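Club Tutorial 4: Picking a Small Part Out of a Tray

You should have finished Tutorial 3 (homing both arms) before you start. Plan on around 33 minutes for the first run. The two-arm cell is shared with the Wutano team, so sign up on the sheet by the door.

1. Turn on power at the strip, then start Gestedgate on the laptop. Wait for the green light on both boards.

2. Load the profile named Tanui. Park the left arm folded and upright. It stays there for the whole exercise.

3. Put the black tray on the white floor and set one red piece inside. The tray does not have to be square to the walls — a slight angle is good practice.

4. Jog the right arm out over the tray with the gripper pointing down. Keep the speed at 100 or lower. 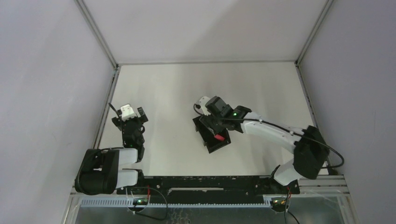 Right arm over the tray, left arm parked.

5. Lower the gripper in small steps until the jaws are on either side of the piece. Check the cable by the elbow before each move. If it pulls tight, back up and come in from a different angle.

6. Close the jaws, raise the arm, and save the position as a waypoint. Our last good grip height was 274 in the Forell log, but yours will differ if the tray has been swapped.

7. Play the waypoints back at half speed. Keep one hand near the stop button.

If you get error 1192, the gripper motor has timed out. Open the jaws from the menu and repeat step 5.

Save your file to the club folder before you power down.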